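Progress report, May
Vadmont employment services site rebuild
To: Mhairi Rutherford, program funding
From: Ashwin Unnithan

Where we're at

Old site is off the Tuseck server as of this month. Redirects are in, 159 of them, mostly old job board links that other agencies still point to. Two of the regional centres were still sending clients to the old booking form so I've emailed both. One replied.

Content move is nearly done. Workshop listings, resumé help pages, and the funding FAQ are all in the new templates. French pages are behind, translator only got the final copy last week. 14 pages left there.

Staff logins set up for everybody except the Zarmont office, who want to share one. Told them no, waiting to hear back.

Search is better but not great. Typing "forklift" gives you the forklift course, good, but "fork lift" gives nothing. Bensaid (the hosting and search people) say it's a settings change on there end. Have asked twice.

Page speed fine on desktop. On a phone the home page banner is still too heavy, will compress it.

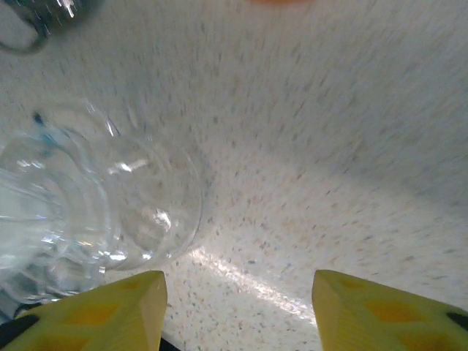
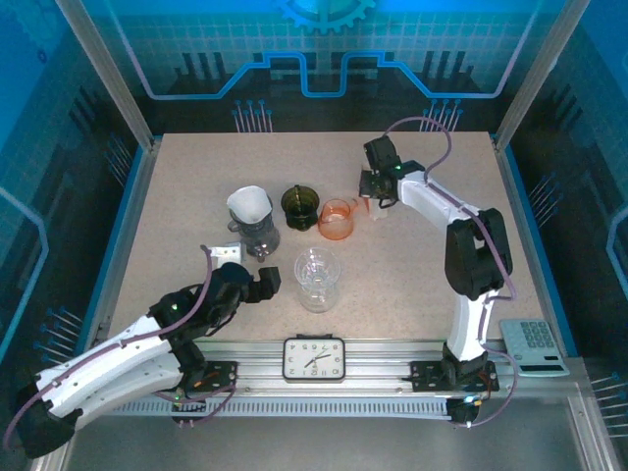

Budget

Design line is spent, 100 per cent, no overrun. Hosting is paid to the end of the contract year. Training line barely touched because the staff sessions got pushed. Would like to move a bit of it to translation if that's OK with you, see questions below.

Still to do

Finish French pages
Calendar of workshops, recurring events show up twice
Accessibility fixes from the audit, mainly colour contrast on the buttons and form labels
Training for centre staff, 2 sessions, one morning and one at 1 p.m. for the western offices
Take down the temporary notice on the contact page

Risks

Calendar is the main one. If the plug-in can't be fixed we'll have to swap it and re-enter the listings by hand, call it a week of my time. Also no backup person for me right now if I'm away.

Questions for Mhairi

Can we shift training money to translation without a formal amendment?
Do you need the vistor stats by centre or is a provincial total enough?
Is the funder logo on the footer the current one? Looked old to me.

Ashwin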